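How a Sailboat Race Works

A sailboat race looks messy from the beach. Boats point in different directions, and some seem to be going the wrong way. There is a plan behind it, and once you know the plan the race is easier to follow.

There are no lanes on the water. The course is marked by big floating buoys, called marks, and every boat has to go around them in the right order. At the Makora Regatta, the first mark for the youngest sailors is 600 meters from the start. Older sailors race a longer leg of 2000 meters.

The first leg usually goes toward the wind. That is the hard part.
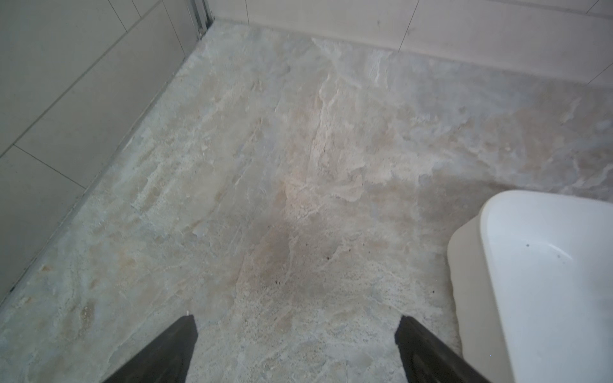
Can a sailboat sail straight into the wind?
A boat pointed right at the wind slows down and stops, and its sails flap like flags. To get upwind, sailors steer a zigzag. Each turn in the zigzag is called a tack.

The start is different from a running race, too. Sailboats have no brakes, so they can't line up and wait. They sail back and forth behind an invisible line between a boat and a buoy. A horn sounds and flags go up to count down the minutes. A boat that crosses too early has to go back and start again — and that can cost a lot of places.

Boats also have rules about who goes first. Wind coming over the left side of a boat puts it on port tack. Wind over the right side puts it on starboard tack. When two boats on different tacks meet, the port tack boat must keep clear.

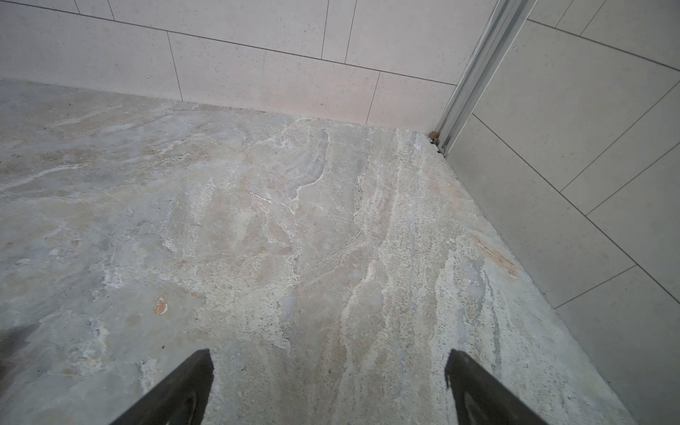
Giredico wrote to ask what happens when a sailor breaks that rule and nobody on shore sees it. In most races the sailor is expected to own up and take a penalty, often by turning the boat in one or two full circles. Another sailor can also call out "Protest!" and the judges will listen to both sides after the race.

The first boat to cross the finish line hears a horn. Most regattas have several races, and the points are added up. First place gets one point, second gets two, and the lowest score wins.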